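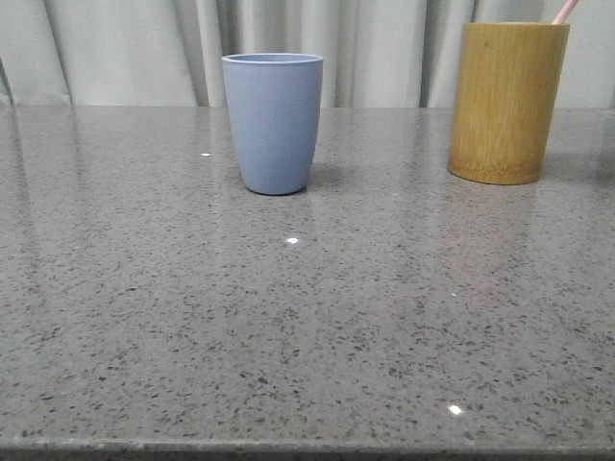 Bathroom counter, cup and holder

February 3, 2023

Started the morning intending to finish the write-up on drawer dividers. Did not. Heino had left a note on the bench saying the mock-up bathroom "still looks like an airport," and once you have read a sentence like that you can't go back to drawer dividers.

So: everything off the counter. The hand soap, the second hand soap, the dish of small shells that Lok-yiu swears came with the room, the tray under the dish of shells. All into a crate in the hall. Wiped the stone down, wiped it again when the light came across it and showed me what I'd done the first time. This counter is gray with a fine speckle and a polish on it, and it forgives dust and toothpaste spots nicely as long as you never look at it from the side. From the side it's a mirror with opinions.

Then put back two things only. The blue cup, left of center and a bit toward the back. The bamboo holder over to the right, farther back, with the pink brush standing in it. Curtain drawn behind the lot.

It's better. I'm annoyed at how much better, having spent most of December arguing for the tray.

The cup

Powder blue, no handle, matte, a thin rim at the top and a rounded bottom edge. It came in the Poltden box with no paperwork, so I have it down in the log as "blue cup, Poltden?" and Hui-mei has already corrected the question mark to a larger question mark. The finish has a slight texture. I wrote "bamboo fiber" on the label, crossed it out, wrote "plastic," crossed that out too. Ask Poltden before anyone prints anything.

What I like is the taper. It's narrower at the base, so there is less of it sitting on the stone, and you can get a cloth around it without picking it up. What I like less is the same taper when a toothbrush goes in. Tried it with three brushes from the drawer. One brush: leans, looks tired, cup holds. Two brushes on the same side: cup holds but I wouldn't slam a door. Three: the heads touch, and that's the whole argument against a shared cup, so I stopped there.

Conclusion for the cup, then, is that it's for rinsing. It goes near the tap and stays empty. Krešimir read this over my shoulder and said that a cup for drinking water was a bold finding. He is welcome to write his own entry.

The holder

Section of bamboo stalk, straight sides, cut flat across the top, with a darker rougher band near the bottom where I assume the node is. Warm yellow going on olive. This one's from Hsiao. The grain runs straight up and down and does a lot of work for a thing that size; put it next to anything shiny and your eye goes to it.

It's taller than the cup, and that turned out to matter more than the material. When we had two containers the same height they looked like a set that had lost its other four pieces. With one low and blue and the other tall and brown-gold, they look as if somebody bought them on different days and doesn't mind. Lok-yiu calls this "lived in." It took us most of an hour.

Open questions on the holder:

Drainage. There's no hole that I can find, and I've been all over the base with a flashlight. Water runs down the handle and sits in there. The old one from the downstairs sink went black inside and nobody wanted to be the person who found out how far up it went.

The base. It sits flat now. Hagos thinks it won't after a month next to a sink, and wants to stand one in a saucer of water and leave it. Fine, but not on my counter, and label the saucer.

Cleaning. A bottle brush goes in. A hand does not. Mine is stuck in the notes only as a figure of speech, but it was close.

Spacing

I'd first put the two side by side, rims almost touching, the way the Koment booklet has it. It saves room, and it makes the whole rest of the counter look like a place to put things. Within the hour there was a coffee mug on it, a tape measure and one glove.

Moving them apart fixed this, for reasons I'll pretend I planned. The cup marks off the left and the holder marks off the right, and the gap between reads as belonging to them. So far there's been no second mug. I'm aware that everyone in the building now knows I'm watching for mugs.

Also moved the holder back toward the curtain. Good for the look, as you get clear stone in front of it. Less good for the curtain, if somebody's dripping. Keep a hand's width between them and see what the hem looks like in a few weeks.

Color

The pale curtain stays. I was ready to swap it for the striped one, but the counter and the curtain are both so mild that the blue and the bamboo get to be the only colors in there, plus that bit of pink from the brush. The pink was an accident, it was the brush nearest the top of the pack. I tried the green one afterward and it vanished against the bamboo. Went back to pink. Please don't "tidy" it.

One thing to watch: the polish gives you everything twice. There's a bluish smudge under the cup and a brown one under the holder, and Heino went at the blue one with a cloth before he worked out what it was. I have promised not to mention it.

The rest of the crate

Hand soap goes back, one of them, on the shelf by the tap. Shells are up for adoption. The tray I'm keeping at my desk, where it is holding pens and proving my point.

Citia want the counter list by the end of the week. What I have so far is a cup, a holder, a brush, a soap and a paragraph about mugs. Hui-mei says to send it without the paragraph.

To do

Write to Poltden about the cup material, and whether it can go in a dishwasher.

Ask Hsiao if they seal the inside of the holder or only the outside, and whether they'd drill one for us.

Saucer test, Hagos. Somewhere out of sight.

Find felt dots for under the holder. It makes a nasty scrape on the stone when you drag it, and everyone drags it.

Drawer dividers.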